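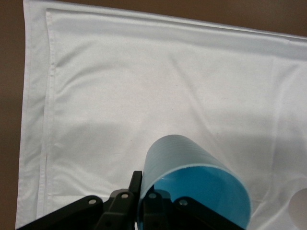 How often do you need to wash white bed linen to keep it white?

Once a week is enough for most beds, at 40 degrees or whatever the label says, and without letting it sit in the basket for days first.

I've been asked that more than anything else since I wrote about moving the bedrooms round in April, so I thought I'd put it first for those of you who came for the washing and don't want the rest of my ramblings. The rest of my ramblings follow, so do put the kettle on.

I came to white bedding late. When I was growing up in Sillthorpe everything on the beds was brown or orange or had a large flower on it, and my mother held that white sheets were for hospitals and for people with a copper in the outhouse. So for years I bought patterns, and very fond of them I was too. Then I stayed with a friend whose spare bed was all in white, smooth and cool and smelling faintly of outdoors, and I lay there thinking that I was a grown woman and could have this at home if I liked.

It took me a good while to learn how to buy it, though. My first set boasted a thread count of 600 on the packet and I was very impressed with myself, and it was lovely for a month and then went thin at the place where my feet go. The set I have now came from Chraibi, a little household shop behind the market that sells mostly towels and oilcloth, and the lady there didn't mention thread counts at all. She told me to turn the corner over and look at the sewing. Ever since then I have been the sort of person who turns corners over in other people's houses (sorry, everyone).

What you want is a proper hem. A single line of stitching close to the edge will do for a tea towel, but a bed gets pulled about every night and the hem takes the worst of it. I like a double one, with a flat border all the way along, and I like it to go round the corner neatly. The white fabric at the top of the page, on the brown table with the light blue cup, has that double hem down one side and across the top. You'll notice the border has puckered into little ripples between the stitching and the edge. Mine all do that. The thread and the cloth seem to have different ideas about shrinking, and once they've fallen out they don't make it up again without an iron.

Which brings me to ironing, and I know I shall lose some of you. I didn't iron anything for most of my thirties. My board is an old Modura that came with the house, with a leg that has to be persuaded, and for a long time it lived behind the wardrobe and we left one another alone. But I will iron a pillowcase now. I do the hems first, while there's still some damp in them, pulling gently along the length with my free hand, and then the middle practically does itself. If you do the middle first you end up chasing a crease into the border and it sets there for ever. Sheets I don't iron, except for the top foot or so that gets turned down over the blanket. I fold the rest and put a heavy pile on it, and that is good enough for anybody coming to stay with me!

Satiny weaves are the fussiest. They look marvellous on the bed because they've got that bit of a sheen to them, but every wrinkle shows, and they go shiny in patches if you're heavy-handed. Iron them inside out with the heat turned down, and don't lean on it.

My neighbour Leonidas Triantafyllou used to run a guest house with 8 bedrooms, every one of them made up in white, and he has been very generous with his advice over the fence. He doesn't hold with bleach. He says it yellowed his sheets in the end and rotted the stitching, and I've no reason to doubt him, as he once washed 16 pillowcases a day in the season and dried the lot on a line. His method is bicarbonate of soda, two heaped spoonfuls in the drum with the ordinary powder, and then straight out in the sun if there is any. I've been doing it since last summer and my whites are whiter than they were, though I've also stopped washing them with the navy socks, so he may not deserve all the credit.

For marks I use plain washing-up liquid rubbed in with a finger, left for an hour and rinsed with cool water. Face cream comes out well that way. Tea doesn't always, and tea needs seeing to quickly, so I'd suggest not putting the whole thing off until Saturday as I tend to. I've got one pillowcase with a ring on it the exact colour of a digestive biscuit and it goes on the underneath pillow, mark side down.

I also do my folding on the table now, where I used to do it on the bed. A hard surface makes all the difference with the corners, and you can smooth the air out with the flat of your hand as you go. I lay the pillowcase with the open end to my left, fold it in three lengthways and then in half, and it comes out at just the width of my airing cupboard shelf. Matching sets go inside one of their own pillowcases. It's an old trick and you've probably been doing it all your lives, but I only learned it nearly two years ago and I still feel pleased every time I open that cupboard door.

Somebody wrote last time to ask about flange edges, the flat border sort you see on the smarter pillowcases, and whether they're worth the extra. I think they are if you'll iron them. Left to themselves they curl up round the pillow like a lettuce leaf, and you'll be cross with them every morning. If you aren't an ironer, buy the plain housewife kind with the flap inside and be happy.

I'd still like to hear from anyone who lives with very hard water. Ours is soft here, and I had a long message from a reader whose sheets come off the line like cardboard whatever she puts in the machine. I suggested a little white vinegar in the softener drawer, but she'd tried that. If you have something that works, leave it in the comments underneath and I'll make sure she sees it. Next time it's blankets, and the business with the moths.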